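Pre-release checklist: bottle pick task, kitchen counter environment
Project Tistar, planner and grasp controller
Checked by: Torbjørn Forsberg
Reviewed by: Bjarke Zoëga
Date: January 29, 2019

Please fill every line. If you write FAIL or OPEN, a comment must follow.

Section 1. Before the run

1.1 Robot model loads without warnings: PASS
1.2 Joint limits in the model are the same as in the controller file: PASS
Comment: I compared them by hand, joint by joint. The compare script from Holst still reads the old file format.
1.3 Random seed is written to the log: PASS
1.4 Object meshes have a collision shape: OPEN
Comment: The bottle and the loaf are fine. For the small items the collision shape is only a box, and the planner keeps more distance than it needs. Villads Þrastardóttir has the ticket.

Section 2. Approach

2.1 Gripper comes to the pre-grasp pose with clearance to neighbour objects: PASS
2.2 Approach speed is limited near the counter: PASS
Comment: Limit is 12 cm per second. Before it was 20, and I would not like to go back.
2.3 Planner gives a path inside the time budget: PASS with remark
Comment: In 90 runs the budget was kept, but when the loaf lies close to the bottle the planner uses almost all of it.

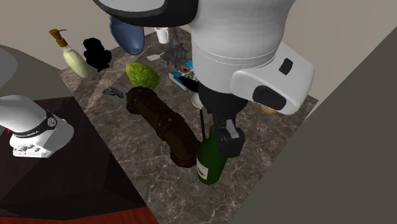
Should the planner be allowed to touch the other objects while it reaches for the bottle?
Only the target may be touched in this release. Any other contact stops the run and is counted as a failure, also when nothing moves.

Section 3. Grasp and lift

3.1 Finger force stays under the set limit: PASS
3.2 Controller reports "grasp closed" only after both fingers have contact: PASS
Comment: This was the main fault in June. The flag came from the finger position alone, and an empty gripper could report a good grasp. Kibet Nyaga changed it and I tested the change again with no bottle in the scene.
3.3 Held object is added to the collision model after the grasp: FAIL
Comment: The bottle is added, but with the upright pose from before the grasp.

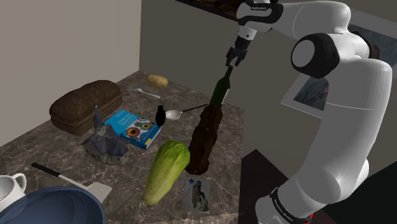

If the bottle tilts between the fingers, the planner does not know it, and the clearance below the bottle is calculated wrong. I ask that the pose is read again after the lift, and that the next motion waits for it. Bjarke agrees -- see his note in the review.
3.4 Slip check is running during the lift: PASS

Section 4. Perception

4.1 Target pose is stable between two camera updates: PASS
4.2 Green glass is segmented correctly in front of dark marble: OPEN
Comment: The mask is good on the body of the bottle and poor at the thin end. 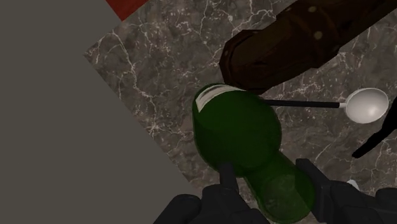
I tried the Clestport weights also. They give a cleaner outline but need 66 ms for each update, and our loop cannot wait so long. Ingvar Ketilsson will look if we can run them only once, before the grasp.
4.3 Label on the bottle is not used for the pose estimate: PASS

Section 5. Stop and recovery

5.1 Software stop halts the arm from every state: PASS
5.2 After a stop, the arm does not continue by itself: PASS
5.3 Log is complete after a stop: PASS with remark
Comment: The last line is sometimes missing the time stamp. Small thing, but please repair it before we send the package to Bamport.

Result: NOT RELEASED
3.3 must be closed first. 1.4 and 4.2 can stay open if they are written in the release notes. After the repair, repeat sections 2 and 3 completely -- the single line is not enough.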